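Review: Lirum Folding Beach Shelter
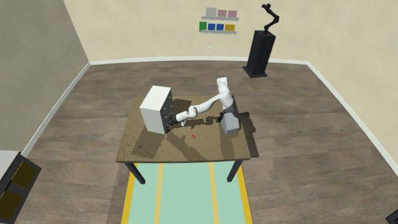 A robot arm and a white cabinet on a wooden table.

The Lirum shelter was assessed over 27 days in June on the coves north of Vondville. It packs into a shoulder bag and was carried without difficulty down the Dulstead cliff path. Two adults pitched it in 5 minutes on firm sand; loose shingle required extra pegs, sold separately. The grey canopy gave good shade at midday, but the side panels flapped in onshore wind. Visitors to the harbour at Lavoie may rent one from the kiosk. Recommended for sheltered beaches only.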